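# Carnet labo boissons, janvier, reprise des essais infusion

Lundi, 8 h 10. Le chauffe-eau a survécu aux congés, ce qui n'est pas le cas de la sonde pH n° 2, retrouvée à sec dans son capuchon. Je la laisse tremper au KCl jusqu'à midi, sans illusions.

Objet de la journée : extraction des polyphénols du thé noir Drevetti (lot « Matin corsé ») contre le thé vert Chamoun. La question posée par le marketing est « lequel est le meilleur pour le cœur ». La question à laquelle on peut répondre ici est « lequel rend le plus de polyphénols totaux dans l'eau en quatre minutes ». Je note l'écart entre les deux pour la réunion, où il sera oublié vers la troisième diapositive.

## Protocole

- 2 g de feuilles, 200 mL d'eau, infusion couverte
- 95 °C pour le noir, 80 °C pour le vert
- filtration, refroidissement, Folin-Ciocalteu, lecture à 765 nm
- résultats en mg d'équivalent acide gallique par tasse de 200 mL

Rappel à qui lira ceci : on agite **une fois**, au début. La série de décembre a été touillée avec enthousiasme et ne se compare à rien.

## Résultats bruts

| Échantillon | Temps | mg EAG / tasse |
|---|---|---|
| Drevetti noir | 1 min | 52 |
| Drevetti noir | 4 min | 142 |
| Chamoun vert | 4 min | 310 |

Le 310 me paraît trop beau. Première hypothèse : le Chamoun est un thé très brisé, presque de la poussière, et la poussière extrait vite. Deuxième hypothèse : j'ai raté la dilution. Je penche pour la deuxième par expérience personnelle. À refaire avec une dilution au dixième, et avec la bonne micropipette, celle qui n'a pas de scotch.

Le 52 à une minute est intéressant, en revanche. C'est le temps d'infusion réel de la plupart des gens, moi compris, et on dépasse à peine le tiers de ce qu'on obtient à quatre. L'amertume monte aussi, évidemment. À quatre minutes le Drevetti décape. À dix, oubliée sur la paillasse, la tasse témoin aurait pu servir à tanner un sac.

## Lait

Essai rapide avec 50 mL de lait demi-écrémé ajoutés au noir. La lecture ne vaut rien : les protéines troublent et réagissent elles-mêmes au Folin. Il faudrait précipiter, centrifuger, et recommencer le blanc. Je refuse d'écrire « le lait annule les bienfaits du thé » sur la base d'un tube trouble. La version inverse non plus.

## Machine et logiciel

Morkix (l'infuseur programmable) affiche 80 °C quand le thermomètre de référence dit 76. Décalage stable sur cinq cycles, donc gérable : consigne à 84 en attendant l'étalonnage. Étiquette collée dessus. La précédente disait « NE PAS CROIRE L'ÉCRAN », elle reste valable.

Export Plultilico : toujours la virgule décimale transformée en point, puis en date. J'ai une absorbance égale au 4 mai. Corrigé à la main.

## À faire

- [ ] refaire Chamoun 4 min en triple, dilution au dixième
- [ ] nouvelle gamme d'acide gallique, l'actuelle a bruni
- [ ] commander une sonde pH (midi : sans surprise, elle est morte)
- [ ] demander au marketing de retirer « détox » du projet d'étiquette, pour la troisième fois
- [ ] tamiser les deux thés avant de comparer quoi que ce soit

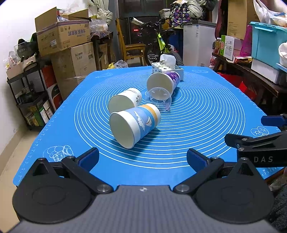
Si la granulométrie explique tout, le tableau ci-dessus compare surtout deux moulins. Tamisage demain matin, avant le café.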